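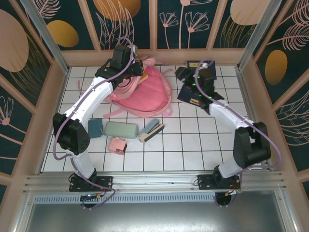
Page last modified: 29 Jun 2022

Packing a School Bag with Two Arms: Final Report, Household Tasks Group

1. Question

The course asked each group to pick one chore and report whether a machine can do it yet, at what speed, and with how much help. We picked packing a backpack. It is a chore with a clear end state (items inside, bag closed), it needs two hands for most people, and it mixes a soft object with hard ones. Folding laundry was taken by another group and loading a dishwasher was ruled out for lack of space.

2. Setup

The cell has two white arms on one aluminum rail at the front edge, both with black grippers. The floor is square white tile. The panels on the three sides carry a floral print on dark teal, which we kept so that the vision software would not be tuned to a plain background. This hurt us in one respect, described in section 5.

The load is a pink backpack, dark navy books with yellow labels, a stapler, a pale green rounded case, a dark teal square pad and a small pink block. The bag lies flat with its front pocket up at the start of a trial. Its straps are left where they fall.

Control software was Stivura, using the department license. Grasp planning was done with the Plallar package, with our own changes to the part that assigns a task to the left or right arm. The training set came to 1,692 recorded grasps, collected by teleoperation starting in October. Books and the stapler are overrepresented in it. The backpack is underrepresented, as each recording with the bag took much longer to reset.

3. Procedure

A trial ran as follows. The left arm takes hold of the bag near the top and lifts the fabric to make an opening. The right arm picks up one item, carries it to the opening and releases it. The order was books first, then the small items. A trial ended when all items were inside, when 90 seconds passed without a successful grasp, or when one of us pressed stop.

We ran 60 trials. The zipper was opened by hand before each one. Closing the zipper was in the original proposal and was dropped after the midterm review. Neither arm could keep enough tension on the fabric while the other pulled.

An intervention was any touch by a person inside the cell. Moving a strap counted. Restarting the software did not, although in hindsight it should have been logged separately.

4. Results by item

Books. The most reliable item. The gripper closes on the cover edge, tilts the book off the floor and carries it at an angle. Most failures happened at the bag and not at the pickup: a corner catches on the edge of the opening and the book rotates in the fingers.

Stapler. Good when it lay on its side across the gripper's approach, poor when it stood upright. The body is narrow enough that a small position error knocks it over, after which the second attempt is usually easier than the first.

Rounded case. Soft edges gave the fingers little to hold. We added rubber pads from Dulside to the fingertips partway through and saw fewer slips. Trials before and after the pads should not be pooled, and they are kept apart in Appendix B.

Square pad. Lies flat on the tile and is hard to get under. The arm had to slide it against another object or a wall first. This was scripted by us and was not learned.

Block. Easy to lift, easy to drop outside the bag.

Backpack. The main source of interventions. A strap lying across the opening stopped the trial in nearly every case where it occurred. The software has no useful estimate of where the fabric will be after the left arm moves.

5. Sources of error

Pink objects were confused with the pink flowers on the panels under low light. Masking the walls fixed this and was used in all later trials.

Cable drag was not modeled. Each arm has a purple cable running up to its gripper, and at full reach the loop pulls slightly on the wrist.

The same 2 students did the stopping and the logging, so the count of interventions is not blind.

6. Comparison with earlier work

The Grewal group from last year packed a rigid box with the same arms and reported almost no interventions. Our numbers are worse on every measure. We attribute most of the gap to the bag – a box stays open on its own.

7. Answer to the question

Not yet, for this chore as people do it. Picking up hard, familiar items from a flat floor is close to usable. Handling the bag is well short of that, and the zipper was not done at all. A person packs the same items faster than the arms complete the first book. A stand that holds the bag upright and open would remove most of the failures, but it would also change the chore.

8. Further work

Record more bag grasps, with straps in varied positions. Log software restarts. Retest the stapler with the new fingertips. Try the zipper again with a larger pull tab.

Appendix A: trial log
Appendix B: fingertip comparison
Appendix C: changes to arm assignment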